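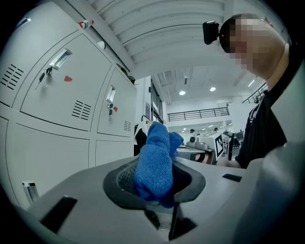
Wipe the Gripper First

Opinion | Shop Floor

I have an unpopular view about hand-held grippers, and I've bored enough coworkers with it that I might as well write it down. Clean the thing before you tune it. Every time! Before you open the settings, before you order parts, before you write a long message to the supplier with the word "drift" in the subject line.

We keep 4 of these units at the Modonberg shop, and the grip opening on ours is lined with dark rubber. Rubber picks up everything. Skin oil, lint, the fine gray dust that comes off cardboard, whatever the last person was handling (I once found glitter in there and never got an answer). After a few days the lining gets a bit shiny and things start to slip, and somebody raises the grip force. Then they raise it again. By January we had a unit set so high it was leaving dents in foam blocks, and the Atell maintenance log listed it as "worn lining, replace."

It wasn't worn. I took a blue microfiber cloth, twisted it up, fed it down into the opening and worked it back and forth for a couple of minutes, and it came out looking like I'd cleaned a bicycle chain with it. We put the grip force back where it started and that lining went on to do another 2,000 cycles before anyone complained.

So why do people skip it? I think wiping feels like housekeeping, and adjusting feels like engineering. I get that. I'd also much prefer to sit with a coffee and nudge numbers around. But a setting you change to make up for dirt is a setting somebody has to find and change back later, and that somebody is usually me, at 6 in the evening.

My other complaint is about cloths. Please stop using paper towels. They shed, and the shreds go down behind the lining where you can't reach them without taking the housing apart. The Folleo guys swear by foam swabs, which are fine for the corners, but for the main opening I want a dry microfiber cloth, big enough that you can keep hold of one end. No solvent, either! If you really need something wet, use a barely damp cloth and let the rubber dry before anyone picks up a part.

I'll admit the other side has a point. Linings do wear out, and a wipe won't fix a crack or a lifted edge. If you've cleaned it properly and it still slips, go ahead and replace it with my blessing. I just want the cleaning to be line one on the sheet. At the moment it's line 3, after "check force setting," and by then the damage is done.

Related
Cable strain relief, and why yours is probably too short
What we learned moving the Kleinschmidt cell
194 grip faults: reading a year of logs
Spare parts worth keeping in a drawer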